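Notes de l'orateur – Mise en service et entretien de la cellule Pondgate
Milavden, atelier simulation et manipulation

Diapo 1. Périmètre
Rappeler que l'exposé porte sur une seule cellule, un bras et une pince. La planification de trajectoire n'est pas traitée. Les renvois de paramètres se font au fichier de configuration Pondgate, distribué avec le support.

Diapo 2. Repère de base
Le repère de base est fixé au sol, axe Z vertical. Le décalage entre ce repère et celui de l'îlot est stocké une seule fois, dans le fichier de cellule. Ne pas le recopier dans les scripts de tâche : l'écart constaté en recette venait d'une copie périmée. Tolérance admise sur la position de l'îlot : 2 mm. Au-delà, refaire le calage avant toute autre vérification.

Diapo 3. Zéros articulaires
Procédure Sukeck, dans l'ordre : position de repos, lecture des codeurs, écriture des offsets, redémarrage du contrôleur, relecture. Insister sur la relecture. Un offset écrit sans redémarrage reste en mémoire volatile et disparaît à la session suivante.

Diapo 4. Approche latérale
Laisser la vue affichée pendant les deux diapos qui suivent.

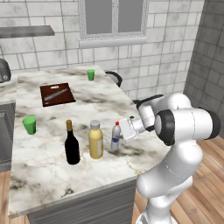 Dernière modification de cette page : 22/06/2025

La pince se présente par la droite, à côté de la petite bouteille d'eau à bouchon rouge. Les doigts sont à peu près à la hauteur de l'épaule de la bouteille. C'est la pose de contrôle de la cellule : on y compare la position calculée de l'outil et celle de l'objet dans la scène simulée.

Diapo 5. Réglage de la pose de contrôle
Si l'écart est constant dans toutes les directions d'approche, corriger le repère outil. S'il change de signe avec l'orientation du poignet, reprendre les zéros (diapo 3). Ne jamais compenser dans la tâche. Signaler que les voisins de la cible comptent : la bouteille jaune pâle et la bouteille de vin sont sur la même rangée, et leurs volumes de collision doivent rester actifs pendant le réglage.

Diapo 6. Modèle de contact
Maillage simplifié pour les bouteilles, maillage complet pour les doigts. Pas de simulation : 1 000 Hz. En dessous, la prise glisse au serrage et l'on perd du temps à chercher un défaut de frottement qui n'existe pas. Le rebord arrondi du plan de travail a son propre volume de collision ; vérifier qu'il est chargé, l'avant-bras peut passer près du chant.

Diapo 7. Entretien
Contrôle de pose tous les 10 lots. Relevé complet des offsets en juillet, avec archivage de l'ancien fichier. Le journal actuel contient 2 558 cycles ; il est lisible avec l'outil Aerts, onglet « Écarts ». Filtrer par articulation avant d'exporter, sinon les colonnes se mélangent.

Diapo 8. Pannes courantes
Pince sans réponse : vérifier le nom du port dans la configuration, puis la version du pilote. Vibration au poignet : gain dérivé trop élevé, revenir à la valeur livrée. Arrêt sur collision sans contact visible : afficher les volumes, chercher un objet chargé deux fois.

Questions prévues : changement de pince (refaire les diapos 3 et 5), transfert vers la cellule physique (renvoyer au second exposé).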